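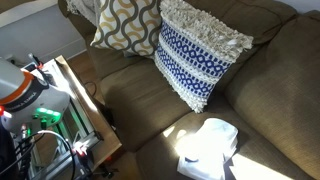

Making your own throw pillow covers is one of the best beginner sewing projects going, and the envelope back is the version I'd teach anyone first. No zipper, no buttons, just straight seams! Before you buy fabric, think about the pair and how the two will sit together. A flat print in mustard gold and charcoal gray next to a shaggy cream pillow with a band of cobalt blue works so well on an olive-brown sofa because one is smooth and busy and the other is all texture. Pick your smooth one to sew first – fringe is a pain to feed under the foot.

What you need
Medium-weight cotton or linen blend, washed and ironed
A pillow insert
Matching thread
Pins, chalk, a long ruler

Cutting
Measure your insert from seam to seam. Mine is 40 cm square, and I cut the front panel to exactly that size. With the seams taken off, the finished cover comes out slightly smaller than the insert, and you get lovely plump corners. Cut 2 back panels, each the full height of the front and two thirds of its width. If your print has an obvious direction, check that all the pieces point the same way up. (I have an upside-down one in the guest room to prove the point.)

Sewing
Hem one long edge on each back panel. Fold over 2 cm, press, fold again, press again, then stitch close to the inner fold. Please don't skip the iron!

Lay the front panel right side up. Place the back panels on top, right side down, raw edges lined up with the front and the hemmed edges overlapping in the middle. Pin all 4 sides and sew right around with a 1 cm seam, going back and forth a few times where the panels overlap.

Snip the corners, zigzag the raw edges, turn it through and poke the corners out with a chopstick. Stuff in the insert and give it a good punch.

My friend Adesuwa Ojo adds a strip of interfacing to the hems on thin linen, and her covers never gape. I tried it in May and now I do it every time.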